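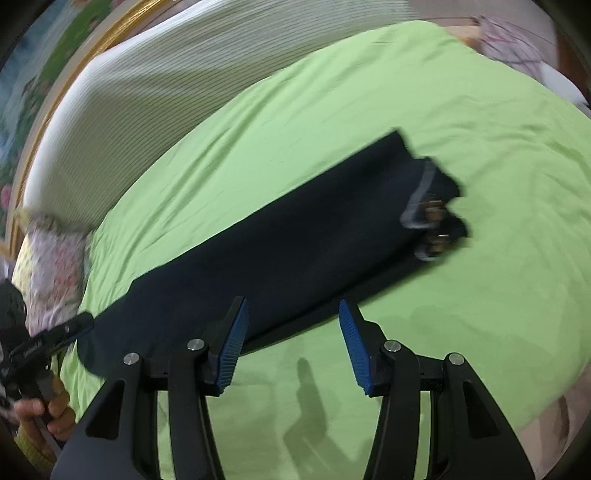

Ticket: light specks on dark clothes after wash + dry
Status: open
Product: Skov washer, Hinon dryer (stacked)
Opened by: customer, web form

Problem
Everything dark comes out with specks on it. Don't see it till I'm folding on the bed. Green sheet, good light from the window, so no missing it. Lights and towels seem fine, or I just can't see it on them.

Worst on anything fuzzy. Smooth navy stuff with the metal bits at the waist picks up less, and what there is brushes off by hand.

Setup
Washer: Skov, normal cycle, cold, spin 900
Dryer: Hinon, medium, auto sense
Detergent: Stirine liquid, the dark colors one
No softener. No sheets.
Cycle counter on the washer says 1,710 if that matters

Already tried before writing in
— cleaned lint screen (do this every load anyway)
— wiped the door gasket, got a bit of gray gunk
— extra rinse. No change
— half the detergent. No change, smelled worse

Support reply
Thanks for the details. Please check the drain pump filter behind the lower front panel. Keep towels down, there will be water. Then run an empty hot cycle and after it one small load of darks only, no towels, nothing fleecy. Turn fuzzy items inside out. Let us know which items still have specks and whether they show up before or after the dryer.

Update 1
Did the filter. Disgusting. Hair tie, a dime, wad of fuzz the size of a walnut. Empty hot run done.

Small dark load in now. Forgot to turn the black one inside out, sorry. Will report anyway.

Update 2
Out of the washer: navy fine, black fuzzy one has a few specks but it was damp and hard to tell. Out of the dryer: navy still fine. Black one not.
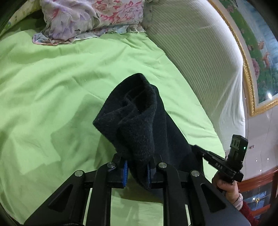 Black fuzzy one over the bed, light specks on the nap.

So is that the dryer or was it there already?? Can't say for sure. Shook it out at the window, some came off, most didnt. Sticky roller gets it but I'm not rolling every shirt in the house.

Support reply
That helps. If the smooth fabric is staying clean, the washer is probably not leaving much behind any more. Napped fabric holds on to old lint for several washes. Please do the following:
1. Take the Hinon lint screen out and wash it with dish soap and a soft brush. Dry fully. Hold under the tap, water should run straight through.
2. Vacuum the slot the screen sits in.
3. Wash the black item inside out, alone or with other smooth darks. Hang dry once.
4. Same again, but in the dryer on low. Compare.

Update 3
Screen: water was pooling on it! Scrubbed it, runs thru now. Vacuumed the slot, got a lot.

Step 3 tonight. Folding pile can wait, it's taking up the bed as it is. Also signed up for the Jotby reminder thing to do the pump filter every 100 loads, is that often enough? Manual doesn't give a number that I could find.

Support reply
Every 100 loads is OK. Sooner if you wash pet bedding. Leaving the ticket open for the results of steps 3 and 4.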